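Small Parts, Sorted

Print this article
E-mail this article

Thursday, April 27, 2023

Anyone who has run a repair bench knows the coffee can. Fittings go in, nuts go in, and the one you need is at the bottom. The shop at Martens, in Lernport, kept 3 of those cans until last July, when it moved its small hardware into divided trays.

The shop's parts list runs to 3,007 entries, and some 270 of them are small enough to lose in a sleeve. Those went first. 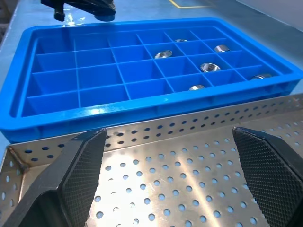 Metal parts in a divided blue plastic tray, with a perforated steel tray in front.

Plastic dividers keep machined pieces from knocking together and marking each other's threads. A perforated tray does a different job. Parts can drain in it after washing, then get moved to the compartments once they are dry.

Leave empty cells. A tray filled on the first day has to be sorted again within the month. Label the rim, and wipe out the compartments when the stock gets low.

Print this article
E-mail this article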